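Grurnex — célula de bancada de dois braços

A Grurnex é a célula de manipulação da Pronton para postos de triagem e embalagem de peças pequenas. Trabalha sobre a bancada existente, sem vedação fixa. Na unidade da Ondstead, um posto trata quase 1568 peças por turno.

O operador deixa de alimentar a linha à mão e passa a preparar tabuleiros, tratar rejeições e validar receitas no monitor. A formação dura 2 dias.
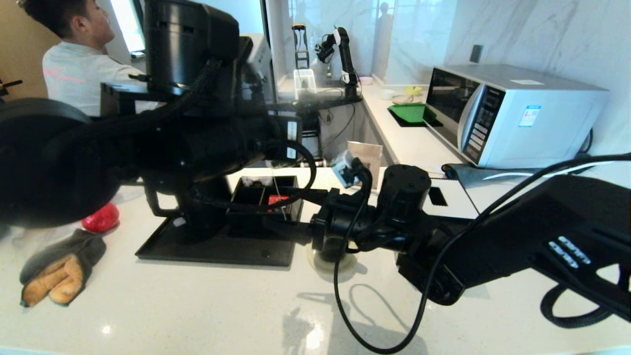 O posto continua a precisar de um operador?
Continua, mas uma pessoa pode acompanhar duas células a partir do mesmo monitor.

Carga máxima por braço: 500 g
Mudança de receita: no monitor, sem ferramentas
Manutenção preventiva: terça-feira, antes do primeiro turno

Contacto técnico: Gaétan Nguyen
Formação de operadores: Shirley Simard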